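The Checklist Belongs on Paper

Genji Nishimura
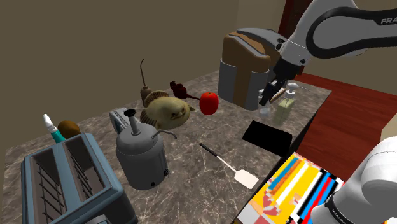 Where the argument started

The club at Wirkia switched to tablet checklists in July. Each of our shared ultralights now carries a mount on the right side of the panel, and the laminated cards that used to hang from the throttle quadrant went into a drawer in the office. I voted against the change and lost. I still fly with a card in my knee pocket, and I want to set out why I think the club should put the others back.

I am not against screens. The airplane I fly most, a two-seat Jaiswal with 1119 hours on the airframe, has had an electronic engine monitor for years and is better for it. Four exhaust temperatures on round gauges take more scanning than a pilot in a busy circuit can give them. A bar graph that turns yellow at a set limit does that work for me. The instrument samples a sensor, compares the value with a threshold and tells me when the threshold is crossed. A screen is good at this.

A checklist does a different job. It holds a short, fixed text that changes perhaps once a year. It has no sensor behind it. The software does not know whether the fuel selector is on the fuller tank or whether the harness is latched. It knows that I touched a box. What we gain by moving the text to a tablet is a green tick, and a green tick carries very little information.

What the tick does to the pilot

With a card, I read an item, put my hand on the control and say the state of it aloud. The card gives nothing back. On the tablet, the tap comes to stand for the check. I have sat beside several members since the change and watched the finger arrive at the box before the other hand arrived at the switch. Two of them are better pilots than I am. The interface asks for a tap, and it gets one.

Geeta Grewal, who wrote our tablet lists, disagrees with me on this, and her case deserves a fair statement. Her view is that a skipped line on a card leaves no trace, while a skipped line on the tablet stays white and blocks the next page. That is true. If a pilot is interrupted between fuel pump and flaps, the tablet will show where the work stopped. On a card the pilot has to start again from the top, and some will not.

I would answer that starting again from the top is the correct procedure. Our before-takeoff list is nine items long. Reading it twice costs less time than waiting for the oil to warm. A list that lets me resume in the middle trusts that everything above the break is still set the way I left it, and an interruption is exactly when that trust is weakest.

Failure modes

The second problem is heat. A tablet under a bubble canopy in full sun will dim itself and then shut down. Ours have done so on the ground, during the run-up, with the canopy closed. The mount puts the glass where the airflow is poor, and there is no better place on that panel. The emergency lists are on the same device. So are the radio frequencies and the weight and balance sheet. A single overheated part now takes out five separate documents.

Power is the third. The charging lead runs from the accessory socket on the main bus. The engine-out drill in the Jaiswal calls for the main bus to be switched off before touchdown. The tablet has its own battery and will normally carry on, but only if somebody remembered to plug it in on the previous flight. A card has no previous flight to depend on.

Fourth, reach. A card can be held at eye level, with the horizon above its top edge. The tablet is fixed low and to the right, and reading it means turning the head down and across. In smooth air that is a nuisance. In a turn it is a good way to upset the inner ear.

What I would keep

The tablets should stay for charts, weather and paperwork. Ratih Harahap has set up the Cluredby logbook on them, and the maintenance entries are now legible for the first time since I joined. Loading calculations are also better done by software, which does not forget to add the headset bag.

The normal and emergency lists should go back on card, one sheet, both sides, in type large enough to read without glasses. Emergency items should be on the back with a red border. The revision letter should be printed in the corner – ours never was, and we had three versions in circulation as a result. Anyone who likes the tablet list can go on using it as a second pass. The card should be the one we teach.

Lavanya Varghese has asked for comments in writing before the rules are reprinted. Mine are the ones above, along with a request that the drawer in the office be left unlocked in the meantime.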